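Betska Control Suite
Bimanual planning and perception software from Oria

Betska coordinates two arms working over a shared tabletop. It takes wrist and head camera streams, maintains a single collision model for both arms and issues joint targets through one clock, so neither side waits on a separate controller.

The task editor treats each gripper as a resource. One arm can hold a light object, such as a printed card, while the other stays open and clear of the shared volume until its step is released.

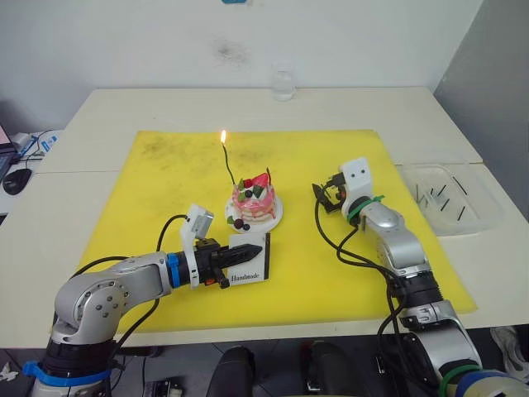

Held objects are added to the collision model at the moment of grasp. Long, thin tools are handled as capsules with a defined tip frame, and the planner constrains the tip, not the wrist. For work with open flame, a keep-out volume can be attached to the tip frame and given its own speed limit. Cable sag is not modelled; users should set a clearance margin for wrist wiring — the default is 20 mm.

Planner
Horizon: 31 waypoints per arm
Collision checks: up to 2,000 per planning cycle
Joints: 6 per arm, gripper excluded

Perception
Wrist and head streams are time-stamped on arrival. Small flames tend to saturate the sensor, and the Doležal exposure module masks these regions before pose estimation. It is licensed separately.

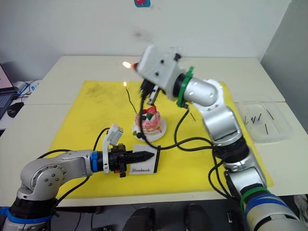 STERNONSTEAD, 13th July — Release 6 of the suite is now available to licensed sites. It replaces the May build and changes the behaviour of the arm-to-arm handover lock, which now defaults to on. Existing task files open without conversion, but custom tip frames must be re-entered.

Licensing and integration enquiries: Nasrin Najafi, Oria, Sternonstead.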